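Week 2 notes: color and corners

Okay, picking up where we stopped. I want you to mix one green and paint two scraps of card with it, then stand them up so they meet. Same paint, but your eye will read two greens, and I still love that! Squint a lot — it helps. The reading is chapter 23 of the Clullulley workbook (skip the bit on varnish). Swatches are worth 25 points out of 100, so please label them. 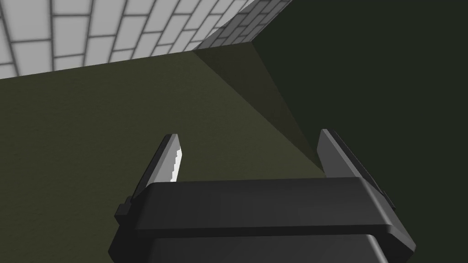 Fig. 1. Large flat green surfaces meeting at a corner, computer rendering.

Bring card, tape and a wide brush next time.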